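Search this site
Type and press enter

Home | News | Clubs | Events | Contact

Sorting strands with Dexter Castillo

Apr 4, 2025

Dexter Castillo has heard the pitch for school robotics many times and says he is tired of it. I told him I was too, and we got on better after that.

He runs the after-hours robotics club at Mangubat, which has 17 members this year and a long table with two arms bolted along the front of it. The project is called Nider. The students want the pair of arms to pick up strands by colour and put each lot in its own bin. I asked why anyone would need that.

"Probably they wouldn't," he said. "I'm not going to tell you it's going to save the textile industry. A kid suggested it in January and the others couldn't think of a reason it would be easy."

It isn't easy. Rigid things are kind to a gripper. You know where a block is going to be when you close on it. A strand bends away, or it comes up with six of its neighbours, or it hangs off a fingertip after the fingers have opened. Castillo said the group lost most of a month to that last one.

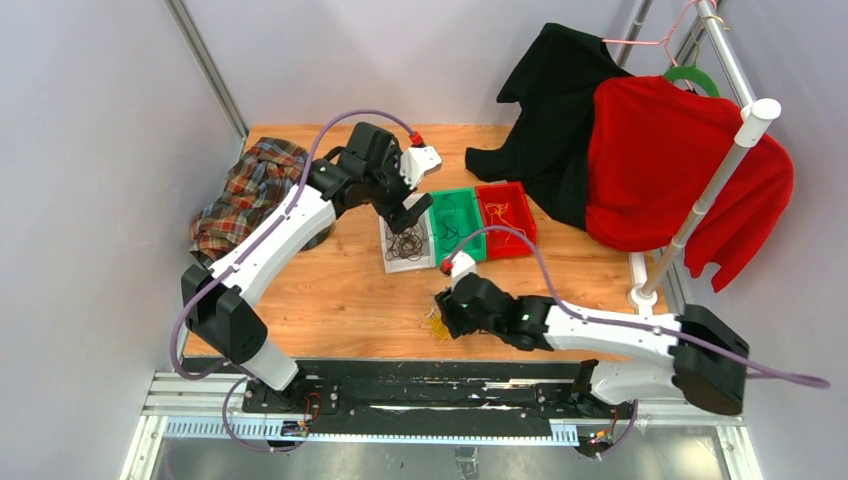 I wanted to know how much of the work is the students' own. Too many school projects I've been shown had a parent's fingerprints all over them. He took the question better than I expected.

"The arms came ready to bolt down. We didn't build those and I don't let them say we did. The control code started as somebody else's too. What's theirs is the recordings, the labelling, the bins, and every argument about the bins."

The recordings are the bulk of it. A student guides the arms through a pick, the computer saves it, and then they do it again. They have 1,357 saved so far. Castillo reckons 300 of them are any good, and he's made the club go back and write down what is wrong with the rest. This has not been popular.

"One of them said to me, you're making us mark our own homework. Yes. That's the club."

And does it work? He wouldn't give me a percentage, which I respected, though I'd have liked one. He said that on a good afternoon the arms will clear a small pile, and if you move the bins a hand's width to one side you can have a bad afternoon straight away. I've seen slick videos from better-funded programs that never mention this sort of thing.

"We had a visitor from Zevano who asked if it could do laundry," Castillo said. "I said it can't reliably do string."

Zevano pays for spare parts, and has its name on the club's entry for the Plikwood challenge later in the year. I asked if a sponsor changes what the students feel they can admit to. He thought about that for a while.

"It could. I've told them the report has the failures in it or it doesn't go in. If Zevano doesn't like that, we'll buy our own cables."

I remain unconvinced that a term and a half of guiding a robot arm by hand teaches programming, and I said so. Castillo half agreed. By his count only 5 of the members write any code to speak of. The others record, check and tidy up, and he worries a few of them are bored.

"Some of them have got very patient, though. I don't know what subject that comes under."

He had to leave it there as the room gets locked. The club's next job is to go through the recordings where the two arms get in each other's way, and decide which ones to keep.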